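Drastilville Student Robotics Club Publishes Its Numbers, Including the Bad Ones

Club says 372 clean runs out of 1,332 is no reason to celebrate yet

DRASTILVILLE, 2021-06-20. The Drastilville Student Robotics Club today released the full log from its spring project, Metico, an attempt to get robot arms to do the sort of tidying up that most people can do while talking on the phone. The arms completed 372 of 1,332 attempts without a person stepping in. The club is asking readers not to round that up.

Student projects in this field tend to be announced with a short video and a large claim. The club has watched a lot of those videos. Most show one good run, and few say how many bad ones came before it. Metico was set up by 15 students who wanted to know what the whole record would look like if someone wrote it down.

The tasks are plain ones: pick up a small object, move it, set it down where it belongs. Members use household items and toy blocks, with baskets to sort them into. 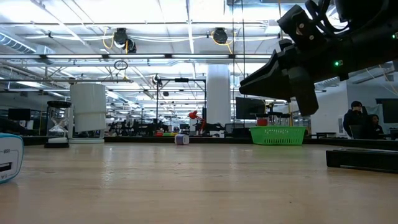
The written record is also where the project ran into trouble. Early in the spring, two teams were scoring the same task by different rules. One counted a dropped object as a failure. The other allowed a second try. The club threw out the first set of scores and started again, and the earlier results are not part of the figures given here.

Handing an object from one arm to another was the weakest task by a wide margin. Members expected it to be hard, but several of them also expected it to get better with practice, and the log gives little support for that. Scores in the last stretch of the project look much like scores in the middle. The club does not have a good explanation and would rather leave the question open than guess in a press release.

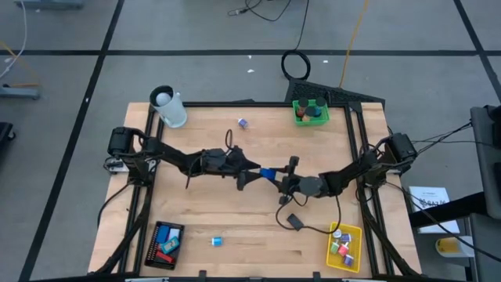
Two arms meet over the table with a small blue object between their grippers.

The club is just as doubtful about what the results mean outside its own room. A setup that works on one table with one set of objects may fail on the next table over. Claims that student systems like this one are close to helping in kitchens or care homes are, in the club's view, early by a long way, and the club has turned down requests to describe Metico in those terms.

Members will take the project to the Bellis Open, a regional student contest, in September. Bellis judges each team on its best three runs. The club has asked the organizers to publish failed runs as well and has not had a reply. It plans to enter either way and will post its own full count after the event.

The complete log, the scoring rules and the list of discarded runs are free to anyone who asks. A $1,000 equipment grant from the Sosetti Fund paid for replacement parts. Sosetti had no say in how the runs were scored or reported.

About the club: The Drastilville Student Robotics Club is open to high school and college students in the Drastilville area. No experience is needed. New members start in September and should expect to spend their first weeks keeping score.

Media requests: write to the club's press desk, care of the Drastilville Student Robotics Club.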